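Home News Research Press Contact

2026-05-02
Press release by Nomvula Potgieter

Lerker, the robotics laboratory of the Nkosi institute, publishes today the first results of Grustance, a method which teaches a two-arm robot to work with small screws.
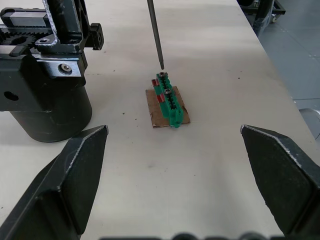 Grustance learns from short demonstrations given by a human operator. The training used 400 of them, recorded on 2 robots. The most difficult step is the approach. With a green terminal block lying on a piece of cardboard, the thin rod must come to a stop just over the socket-head screw, and an error of even one millimeter is too much for the next movement. 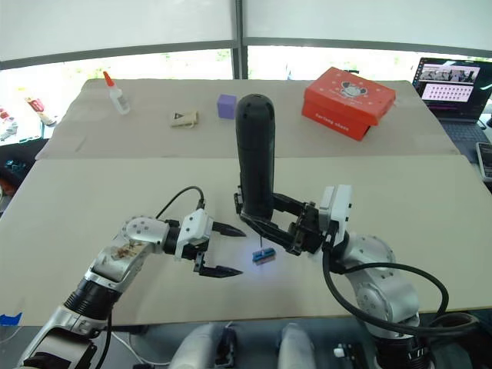 Nomvula Potgieter

In the final test the robot made 50 attempts and completed 40. The older method of the laboratory, called Bomov, completed fewer than half. Most of the failures happened when the part had turned a little on the table. 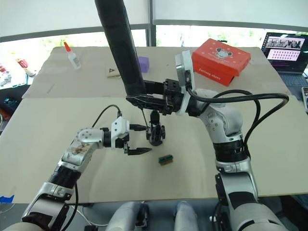
The team also wanted to know if the method depends on a clean background. For this reason other things stay on the table during the work, such as the glue bottle, the purple cube and the red shoebox on the far panel. The results did not become worse with them.

The data and the full report will be open to other laboratories in August. Requests can be sent to the press office of Lerker.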